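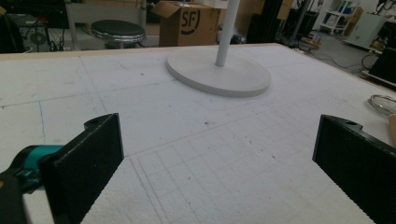 Ticket 332 - stand keeps leaning on the foam top

My Erkik stand will not stay straight on the Clindent board, and I've now spent more evenings on it than I want to admit, so I'm opening a ticket and dumping all my notes in here in one go. I use the board as a tabletop for laying out small parts before I glue them, and the stand lives toward the back with the pole going up from the middle of the round base. I set it plumb, I go off and do something else, and when I come back the pole has a lean to it. Always toward the back, toward the wood trim! I've got pencil grids all over the board, so I can tell when the base has shifted even a little, and mostly it hasn't. It's the tilt that changes. The squares are faint but they're good enough to line things up against, and I'd really like to keep them, so please don't let the first answer be "flip the board over."

Stuff you'll probably ask for: the board is the large white one, bought from Zorumbridge in September. The stand came in the same order. The table underneath is an old one of mine with a wood strip along the back edge. No heat source near it. The room is the back half of the shop at Fahmy, where I rent bench space, and it gets cool overnight but never freezing.

Opened by: Daryna Bilyk
Assigned to: Baltazar Valdovinos

Search tickets Enter keyword Go

First try

I tightened the pole. It threads into the base and I figured it had worked loose, and it did take maybe a quarter turn, so I was pretty pleased with myself. Held the little square up against it, dead straight. Next morning it was leaning again. Tightened it again and got nothing, it was already snug. So the pole is not the thing, or not the only thing.

Second try

Swapped sides. I slid the stand to the front of the board where the fine grid is, lined the base up on the small squares and left it there overnight. It stayed straight! I left it another night and it was still straight. Then I moved it back to its usual place and it was off by the next afternoon. I felt pretty dumb for not trying this first, it would have saved me taking the pole out and putting it back in.

So the base is fine and the pole is fine. Something about the back of the board.

Reply from Baltazar

Hi Daryna, thanks for all the detail, it helps a lot. Two things to check before we talk about a replacement. First, press down with your palm right where the base normally goes and see if the foam gives more there than at the front. Second, can you lay a straightedge front to back across the board and tell me if you see light under it? Also please brush the board off before you do either one. Crumbs under a flat base will tip it more than people expect.

Third try

OK so, crumbs. Guilty. There are little dark specks and bits all over that board pretty much all the time, I sand on it, I trim on it, I've probably eaten a muffin over it. I brushed the whole thing with a soft paintbrush and then lifted the stand and cleaned the bottom of the base too. There was one gritty bit pressed into the foam right under the rim. I got really excited. Put the stand back, straight as anything, left it for 9 hours.

Leaning. Less than before, I think, but leaning. I won't swear to the "less" part, I was eyeballing it by then.

Palm test: yes, there's more give at the back. It isn't soft like a sponge, it's more like the board moves down a hair and comes back up. At the front it's solid.

Straightedge test: I used my long metal ruler on its edge. Flat at the front, flat through the middle, and then there's a sliver of light near the back. I could get 2 sheets of printer paper into the gap and not a third.

Reply from Baltazar

That's very useful. If it goes down and springs back, the foam itself is probably okay and there's air under it. Can you lift the board off and look at how it sits against that wood strip? The Clindent boards are cut a little full and people with a lip or trim on the table sometimes end up with the back edge riding on it. You wouldn't see it from above.

Fourth try

Well, I didn't want to lift the board. It means clearing everything, and I have a coil of metal ring stock over on the right that springs all over the place the second I pick it up, and then the wooden piece next to it which I had finally got where I wanted. But fine. Cleared it all onto the bar stool (bad idea, round seat, things roll) and the floor.

Baltazar, you called it. The back edge of the board has a shiny line pressed into the underside, nearly the whole width. It's been riding on a bead of old glue along the inside of the trim. I put that trim on myself years ago, I was generous with the glue, and I never cleaned up the squeeze-out, and I suppose under a plain tabletop it never mattered. So the back edge was propped up, there was a hollow just in front of it, and my stand was sitting right at the edge of the hollow.

I scraped the glue with a chisel and then a card scraper. It came off in long crunchy strips, very satisfying, and took maybe as long as a cup of tea. Wiped down the table, put the board back, and now it drops in flat. No light under the ruler anywhere.

Bad news: the board has kept a bit of a memory. If I press at the back it's better but there's still a tiny bit of movement on the left, over by the thin blue line.

Reply from Baltazar

Great find. Don't glue it down yet. Put something flat and heavy across the back edge for a day or two, spread out as wide as you can so you don't dent the face, and see if it relaxes. Keep the stand off it in the meantime. If it still lifts, we can send a replacement, but you'd be redrawing your grids and I gather you'd rather not.

Fifth try

I would rather not! The small grid alone took me a whole evening, and the big rectangles are so faint now that I'd have to measure them all over again anyway if I lost them.

Used a shelf board with 10 hardback books lined up along it. Left it alone for two days, worked on the kitchen table at home, got yelled at for pencil shavings. Came back, took the books off, checked with the ruler, checked with my palm. It's flat. The left side too, as far as I can feel.

Put the stand back in its old place with the base lined up by eye. Straight that night, straight in the morning, straight the day after. I've had things out on the board and leaned on it and generally not been careful, and the pole hasn't budged.

A couple of leftover questions and then you can close this:

1. Is it okay to use a plain white eraser on the face? I have some smudges near the older lines and I'm scared of roughing up the foam.
2. Do you sell a thin pad for under the Erkik base? I don't need one, I'm just nervous now.

Reply from Baltazar

Eraser: yes, a soft one, light pressure, and try a corner first. Go one direction so you don't raise the surface. We don't carry a pad for that base. A circle of thin felt would do, but I'd leave it alone while it's standing straight. Marking this solved, and it'll reopen on its own if you reply.

Tried the eraser on a corner, it's fine. Leaving the stand alone. Also I found the last of the ring stock under the stool.

Status: Solved
Last updated: 5 November 2019

Contact Zorumbridge Support | Copyright Zorumbridge | Back to top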